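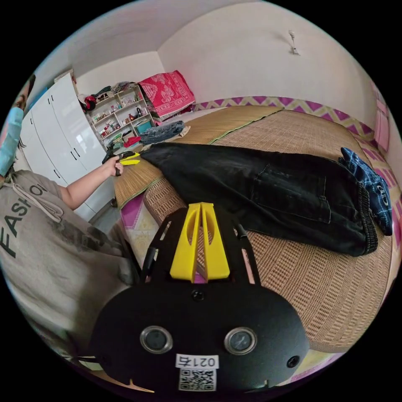

Home Kitchen Laundry Workshop Storage Contact

Filed under: Laundry & Linens — Folding

Folding Trousers, Jeans and Blankets on a Bed

A bed is the largest flat surface in most homes and the usual place to fold clothes. It is lower and softer than a folding table, and both properties affect the result. The notes below cover preparing the surface, folding elastic-waist trousers, jeans, button shirts and blankets, and stacking the finished pieces so they survive the trip to the shelf.

Preparing the surface

A mattress gives under hand pressure. When a crease is pressed into cloth on a soft mattress, the cloth sinks and the crease comes out rounded. A firm layer on top corrects most of this. A woven rattan or bamboo sleeping mat, of the kind used in hot weather, works well if it is already on the bed. The weave is stiff enough to press against and has enough texture to keep cotton from sliding.

Check the mat before putting knits on it. Broken strands catch loops of yarn and pull them. Run the back of the hand over the weave in both directions. Trim a raised strand flush with nail scissors; pulling it loosens the strands next to it. If the edge binding has come away from the mat, stitch it down with doubled thread before the weave starts to open.

Without a mat, use a cotton blanket folded once, or a sheet of stiff card of the type sold for cutting out sewing patterns. A comforter is the worst option. Take it off the bed first.

The sheet under a mat should be pulled flat. A ridge in the sheet lifts the mat, and the mat then rocks under the hand.

Work from one long side of the bed. Put unfolded laundry toward the foot, keep a clear area in front of you as wide as a pair of trousers is long, and send finished pieces to the far side. Pieces placed on the near side get leaned on.

Folding while dry

Clothes should be fully dry before they are folded. The places that hold moisture longest are waistbands, pocket bags and the inner leg seams of jeans. Squeeze the waistband between finger and thumb for a few seconds. If it feels cooler than the leg fabric, it needs more time. Folded damp, a waistband will smell within a day or two, and the smell spreads to whatever is stacked on it.

Elastic-waist trousers

Elastic waistbands cause most of the trouble in folding trousers. The band pulls in, the hips flare out, and the top third of the garment refuses to lie flat. The method below works for sweatpants, school trousers and light work trousers.

1. Lay the trousers on the surface with the back facing up. Straighten the legs so the hems are level.

2. Hold the waistband at both ends and stretch it once to its full width, then let it return slowly. Ribbing that has twisted inside its casing usually straightens at this point.

3. Smooth from the waistband toward the hems with a flat hand. Going the other way pushes slack into the seat.

4. Fold one leg over the other, with outer seams together. The crotch point will stick out as a small triangle. Fold it in so the long edge is straight.

5. Bring the hems up to just below the waistband. Stop short of the elastic. If hems and waistband sit together, that end becomes twice as thick as the other and the stack leans.

6. Fold in half again for a shelf, or in thirds for a drawer.

Back pockets should be flat before step 4. Put two fingers into each pocket and push the bottom corners out. A pocket folded while bunched holds that shape and shows it when worn, most visibly on black fabric.

Black trousers also show lint. Use a lint roller after step 3, with the garment flat and one face exposed, then again after the first fold. Koltel sells a washable gel roller that picks up well but leaves the cloth slightly tacky if it is not fully dry after rinsing. Ordinary paper-backed tape does the same job.

Jeans

Jeans are stiff enough to fold in fewer moves. Close the zipper and the button first; an open zipper scratches, and its teeth will mark softer cloth stacked against it. Fold leg to leg with the back pockets on the outside. Fold the hems up to the bottom of the back pockets, then fold once more.

Place jeans at the bottom of any stack. Their weight presses the layers beneath, and the rivets leave small round dents in light cotton. If jeans have to go on top for lack of space, put them pocket side up.

New dark denim sheds dye by rubbing. For the first few washes keep it away from pale sheets and light shirts, including while it is waiting on the bed. A towel under it is sufficient.

Plaid shirts and other patterned cotton

Plaid has one practical advantage: the lines serve as a ruler. When folding the sides of a shirt toward the center back, follow a single vertical line from shoulder to hem. If the fold drifts off the line, the garment is off grain or a seam is twisted, and it should be shaken out and started again.

Fasten the top button, the third button and the last one. Lay the shirt face down, fold the sides in, fold the sleeves down along the new edges, and bring the hem up in two moves. For plaid pajama pants, use the elastic-waist method and match the lines at the outer seam.

Avoid leaving plaid cotton in a heap while other pieces are being folded. Lightweight woven cotton creases under its own weight sooner than knits do. Fold it first, or spread it flat at the side of the bed until its turn.

Blankets

A blanket should be folded to the depth of the shelf it will live on. Measure the shelf once and write the number on a piece of tape inside the closet door. On a shelf 19 inches deep, a blanket folded to 18 leaves enough room for air at the back and for fingers at the front.

Fold the long way first, always with the patterned face out. The pattern side is usually the more tightly finished one and collects less lint. After the long folds, fold from both ends toward the middle and close it like a book. This leaves one rounded edge, which should face the front of the shelf so that a single blanket can be pulled without catching the one above.

A thick blanket stays folded better if the air is pressed out between folds. Lean on it with both forearms, moving from the folded edge toward the open one. A blanket stored upright against a wall or headboard will slump over several days and should be treated as temporarily placed.

Irkent makes wide cotton bands with a hook closure for holding blankets shut. A pair of old drawstrings tied with a bow holds as well. Rubber bands should not be used on any fabric; they perish and leave a brown line.

Stacking and carrying

— Heaviest at the bottom, knits at the top.

— Alternate the thick end of each folded pair of trousers, left and then right. The stack stays level.

— Keep stacks to 6 pieces. A taller stack tips when the mattress moves.

— Carry with one forearm under the stack and the other hand on top. Slide the stack to the edge of the mat before lifting.

A folding board helps where several people share the work and the shelves have to match. The Cloltard board is hinged in three panels and suits shirts. It is too short for adult trousers, which hang past the lower panel. For trousers a plain rectangle of stiff card cut to shelf width gives the same uniform result: lay it on the leg, fold over it, slide it out.

Drawstrings

Drawstrings on shirts and hoods should be pulled even and tied in a loose single bow before washing. Left free, one end works back into the casing. To recover it, fasten a small safety pin through the end of a straw, push the straw through the casing from the opposite side, staple the string into the straw and draw it back. A knot at each end prevents a repeat.

Care of the mat

Wipe a woven mat with a cloth wrung out in plain water, along the direction of the strands. Dry it in moving air and shade; direct sun makes rattan brittle. Do not iron on it. Steam swells the strands unevenly and the mat will no longer lie flat. For storage, roll it with the smooth face outward and stand it on end. Folding it cracks the strands along the fold, and those cracks are where the snags begin.

Shelf liner

Bare particleboard shelves rub the bottom piece in each stack. Nistor liner paper comes in rolls 700 millimeters wide, wider than most closet shelves, and cuts with ordinary scissors. Cut it slightly short of the front edge so it does not curl when clothes are pulled out. Replace it in June, when the winter blankets have been put away and the lower shelves can be emptied one at a time.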